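Jellcombe Linen Drive Reopens With a Call for Cloth of Every Color

October 23, 2021

JELLCOMBE - The spring linen drive went so well in April that the people behind it have decided to do the whole thing over again before the cold sets in, and this time they are asking for color. Red, green, mustard, that purple tablecloth you bought for one party and never used again, all of it is welcome, as long as it has been through the wash and has no big holes in it.

The drive is run out of the old Sostard building on Kyriakidis Street, where the front room has been given over to sorting and folding until the middle of next month. In the spring, 438 households dropped off something, and by the time the last bag was opened there were 700 pieces to go through, from dish towels and napkins to a set of curtains long enough for a church hall.

"We thought we might get a few bags of white napkins, and then the cars just kept coming," said Shazia Bugti, who organized both drives and still sounds a little out of breath when she talks about the first one. "The bright ones went to new homes first, every single time. People like a bit of cheer on the table, and I can't say I blame them." 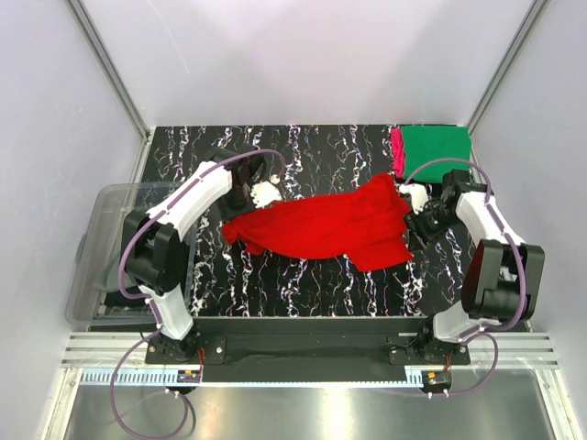
A red cloth gripped by its two upper corners, with a folded green one at the back of the table.

Folding takes up more of the day than anything else, Bugti said, and she has firm opinions on how it ought to be done. Get hold of two corners first, shake the cloth out, bring the edges together and smooth it down with the flat of your hand before you go any further. Napkins are folded in quarters, towels in thirds, and tablecloths are folded down small enough to sit on the shelf without hanging over the front (she has been known to take one down and start it again).

Finished pieces are bundled by color and passed along to families setting up a new home, and this fall 87 of them have already put their names on the list. Juluvier, the fabric shop on the corner, is giving 20 yards of cotton ribbon to tie up the bundles, and will mend small tears at no charge for anyone who brings a piece in before dropping it off.

Linens can be left at the side door from 9 a.m. to 4 p.m. every day but Monday. Pillows and quilts can't be taken this time, as there is no room to store them. Anyone who would like to spend an hour or two folding is welcome to stop in during those same hours, and there is always a pot of coffee on.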